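Open day at the Tukcombe fossil prep lab
12/08/2023

I've been meaning to get out to Tukcombe for ages, and when the museum announced an open day at its prep lab I booked the same night. It's 90 kilometres from my place, most of it behind a grain truck, but I was in the carpark before the doors opened (keen, I know!).

They took us through in groups of 13. First stop was the Skunow ichthyosaur, still half in its plaster jacket, with a preparator picking away at the rock around the eye socket under a microscope. She's been on that one skull since November and reckons she'll be at it for another year. I could have watched her all arvo.

Then came the Ahmadpour collection, 223 catalogued pieces from a creek bed on the Fukside property. Mostly vertebrae and bits of rib, plus a paddle so complete you could make out every little finger bone. We were allowed to hold a cast of it, and my goodness, it's heavier than you'd think.

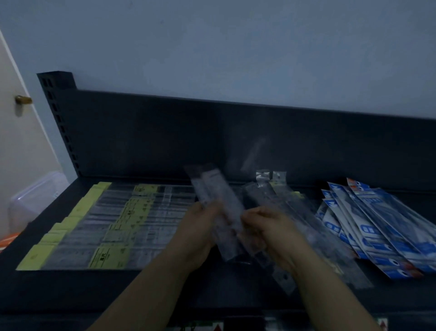
The talk after morning tea was on how marine reptiles gave birth, with plenty of arguing from the back row about whether stomach contents get mistaken for embryos. I loved that bit. I bought the guidebook for $34, a bit steep for what's in it, but the bone diagrams are lovely.

Wear closed shoes if you go, they turned one bloke in thongs away at the door. Bookings for the next one are through the museum's front desk.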